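Last updated March 15, 2020

# Looking after a pair of hand-held grippers: the full monthly service

If you run a two-handed gripper setup for folding work, you already know that the things get handled all day long, by different people with different grips, and that they come back at the end of the month feeling a little looser than they went out. This page is the routine I use to bring a pair back into shape. It takes me most of a morning with a pot of tea close by (not too close), and I'd set aside longer for your first go.

I wrote the first version for our own bench at Bistbridge, and it has been copied and scribbled on so many times since then that it seemed kinder to type the whole thing out again. If you have one of the old printed sheets pinned up, please take it down and use this one. The jaw section in particular has changed.

## What you'll want on the bench

- A small cross-head screwdriver that really fits. A worn tip will chew up the plate screw, and then your morning gets longer.
- A soft brush, the kind sold for makeup or for paint
- Lint-free wipes and a little lens cleaner
- A lint roller
- Mild soap, a bowl of lukewarm water and a towel you don't love
- A strip of plain printer paper for the jaw test
- A shallow dish with a lip, for screws
- The service notebook

Spread a light-colored towel under everything. The screws are small and dark, and I've spent more time than I'd care to admit on my hands and knees looking for one.

## Before you take anything apart

Stop any recording, close the session properly and let the files finish writing before you unplug. Then write down the label number and the side of each unit. Left and right look so much alike once the fingers are off that it is very easy to send one back out with the other's parts, and the calibration files won't know the difference until somebody tries to use the data.

I do one gripper all the way through and then start on the other. It feels slower, but I've tried doing the pair side by side and ended up with two piles that had quietly become one.

Give the unit a slow once-over in your hands. Squeeze the trigger a few times with your eyes shut. You're feeling for a gritty spot, a late return, or a little click partway through. Write down whatever you notice now, while it's still fresh, so you can compare when you're finished.

## Step 1: Clear out the lint

Fabric work makes lint, and lint goes everywhere. It collects in the slots of the frame, around the pivots, and behind the fingers where you can't see it without tipping the unit toward a lamp.

1. Hold the gripper with the fingers pointing down.
2. Brush from the handle end toward the tips, so that what comes loose falls away from the moving parts.
3. Open and close the trigger, then brush again. More will come out, I promise.
4. Roll the outside of the body with the lint roller, keeping it well away from any lens.

Please don't use canned air here. I did for a long time, and all it did was pack the fluff deeper into the pivots. When we finally opened one of the older units it had a sort of felt washer in there that had formed all by itself.

## Step 2: Wash the fingers

Take the fingers off and wash them in the soapy water. Skin oil and fabric softener build up on the gripping faces and make them slick, and a slick jaw is behind most of the "weak grip" complaints I get. Rub the faces with your thumb, rinse, and lay them on the towel.

Let them dry fully before they go back on. I leave mine while I do the lenses and the cable, and then I check the holes, where a drop of water likes to hide.

While they're off, look along each gripping face against the light. A fine polish in the middle is normal wear. A nick or raised edge is not, and it will pull threads on anything knitted. Swap the finger, and always swap both fingers on that unit together, or you'll be chasing the alignment for the rest of the day.

## Step 3: Clean the lenses

Brush first, wipe second. A bit of grit dragged over a lens does more harm than a month of fingerprints.

1. Brush each lens lightly, turning the unit so the dust drops off.
2. Put one drop of cleaner on the wipe, never on the lens.
3. Wipe from the center outward in a small spiral.
4. Look at the live picture on the screen, with the gripper pointed at something plain and well lit.

Smears are much easier to find in the live picture than by squinting at the glass. If you see a soft patch that stays put when you move the gripper, go back and do it again with a fresh wipe.

## Step 4: Snug the screws

Go around the screws with the driver and bring each one to snug, which to me means it stops and you stop. These bodies are light, and it takes very little enthusiasm to strip a thread. If a screw keeps working loose from one month to the next, take it out, clean it, and look at the hole before you reach for anything sticky.

A Skolari case of ours once came back from a long trip with every screw backed out by a bit, so I now do this step after any shipping as well.

## Step 5: Refit and align the jaws

This is the part that changed. The old sheet had you line the tips up by eye and call it done. Now we use paper.

1. Fit both fingers loosely, with the screws started but not tight.
2. Close the jaws gently on the strip of paper.
3. Tighten the screws a little at a time, going from one side to the other.
4. Tug the paper. It should hold evenly along the whole face.
5. Shift the strip toward the tips and repeat, then toward the base and repeat once more.

If the paper slides out at the tips but holds at the base, the fingers are toed out. Loosen, nudge, and try again. I usually need 4 tries on a fresh set of fingers, and I've been doing this for years, so don't get discouraged if it takes you longer.

## Step 6: Check the cable and the label

Run the cable through your fingers from end to end, feeling for flat spots and stiff places, and take your time where it meets the plug. Most of our bad cables have failed right there. Anything suspicious gets a knot tied in it and goes in the bin, so that it can't find its way back into the drawer.

Then scan the label's code. If it takes more than one go, print a new label. We used to let the scuffed ones ride, and in December we had 203 clips come in with no unit number attached. Sorting those out by hand was a long week, and I'd like you to be spared it.

## Step 7: The cloth test

Only a real garment will tell you whether the service has worked. Set up on a table that gives you room to spread a shirt out flat, with the cable led away to the far side so you aren't lifting it with every move. Start a short test session and fold a few things that behave differently: a smooth T-shirt, something knitted, something heavy with a lining.

I like to include one dark garment every time. Dark cloth hides its own edges, both from you and from the lenses, and if there's a smear you missed or a jaw that's slightly off, it tends to show up there first.

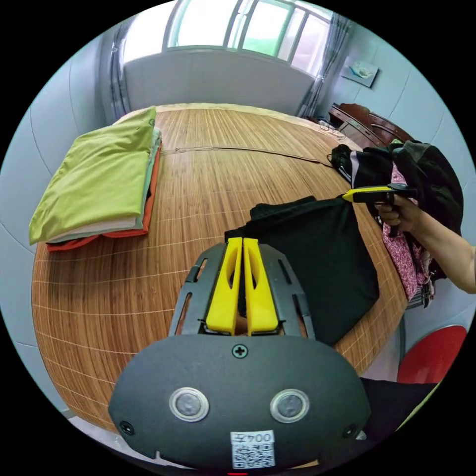 Work through each piece slowly. Pinch a corner with one gripper, hold it, and draw the opposite corner out with the other until the cloth is taut. Then keep still for a moment. A healthy jaw will hold a corner under that light pull without the fabric creeping. If it creeps, go back to the paper test before you blame the trigger.

Next, let go on purpose. The cloth should drop away cleanly. When it clings, the usual cause is soap left on the faces, and another rinse takes care of it.

Fold at least 8 pieces before you sign the pair off, and swap hands with a colleague halfway through if you can. People squeeze so differently! A gripper that feels lovely to me can feel stiff to someone with smaller hands, and it's nicer to find that out at the bench.

## Step 8: Play back the session

Watch the test session from start to finish at normal speed. I know it's tempting to skip ahead. You're looking for:

- dropped or stuttering video, which sends you back to the cable
- haze or a soft patch, which sends you back to the lenses
- an opening value that lags behind the jaws, which means it's time to redo the open and closed calibration
- left and right labeled the wrong way around

For the calibration, open the jaws all the way, save, close them all the way with nothing between, and save again. Ours runs through the Ilham panel, under the settings for each unit, and it asks you to confirm twice. Read the unit number it shows you before you confirm. Both times, please.

## Writing it up

Put down the unit, the side, what you found, what you changed, and how the trigger felt before and after. "Fine" doesn't help the next person very much. "Slight late return, gone after brushing" helps them a great deal.

If you replaced fingers, note the new set and put the old ones in the spares tin marked for practice. They're perfectly good for teaching someone the paper test.

## How often

We do the full routine monthly, and steps 1 and 3 at the end of every working day. Fleece and towels shed so badly that I'd brush out at lunch as well. Fingers last us over 14 weeks with ordinary shirts and a good deal less with denim.

Spare fingers and screws are in the Gamage drawer, second from the top. If you take the last set, leave the empty bag on my desk and I'll put in the order.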